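How do I get old floral wallpaper off without wrecking the wall?

Asked Wednesday, February 3, 2021

We've just bought a place in Cesden and I'm slowly losing my mind over the wallpaper (violets, everywhere!). I scored a corner and sprayed it with warm water, but only the top layer peeled and the backing stayed put. Do I need a steamer?
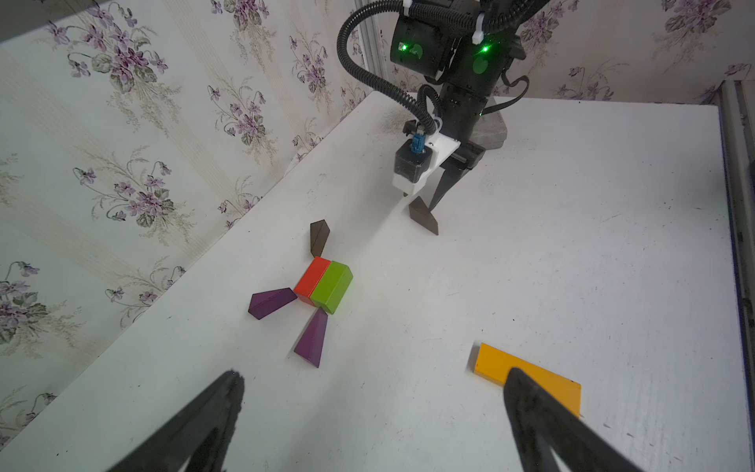
Purple violets, green leaves, cream background

Answer 1 (21 votes)
Peel the top layer dry first, then soak the backing. I use warm water with a squirt of dish soap, leave it 15 minutes and go in with a wide plastic scraper. Do a small patch at a time or it dries on you. I did our hallway last July and only hired a steamer for the stubborn bit over the door. Turn the power off near outlets, please!

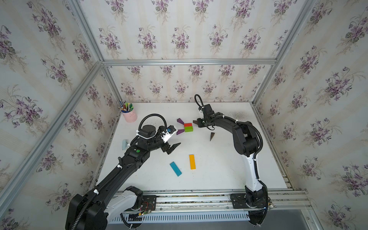
Violets on three sides, faint stripes behind

Answer 2 (4 votes)
just paint over it lol. did mine with Fiduler primer, seams show a bit but who cares

Answer 3 (0 votes)
Don't paint over it if the backing's already lifting, it'll bubble. And wash the leftover paste off before you prime. Is it plaster or drywall?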